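Notes for the Badell talk, version for April. Speak slowly, leave time for questions after part 3.

## 1. What we are reviewing

- The kit is the Flullberg hand-held gripper. You hold it in the hand, you do the task, and it records.
- We had it for 4 weeks in our office. We paid the normal price, 2000 for the basic set.
- Say early: we are not selling it. Clostoro sells it, and they did not see these slides.

## 2. What is in the set

Two jaws with textured finger pads, the housing, the camera mount, and printed markers. The case is good. The manual is short and has a few mistakes in the part on charging, so please use the one on the Clostoro website.

Setup took us one morning. Most of this time went to the marker, which must stand still and face the camera. We put ours on a post beside the table and after that we did not touch it.

The task on the slide is the one I will talk about most: an open box with a clear plastic lid, together with a yellow envelope or folder. The pads have a small waffle pattern. My opinion is that they hold thin plastic better than the smooth pads of the Rantala kit, but paper is still difficult for both.
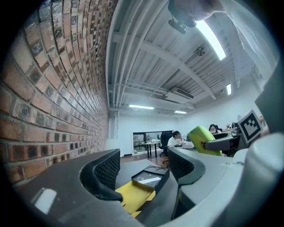
## 3. Good and less good

- Weight: fine for short sessions. After 2 hours my wrist was tired.
- Grip: the jaws close evenly. I had no play in the hinge.
- Software: it exports without problems, but it does not warn you when the marker is lost — this cost us 2 sessions.
- Support: they answer politely and a little slowly.

## 4. Would I buy it again

Yes, for table work with small objects. For heavy objects I would wait for the next model.

(If somebody asks about Rantala prices: I do not have the new list, offer to send it by mail.)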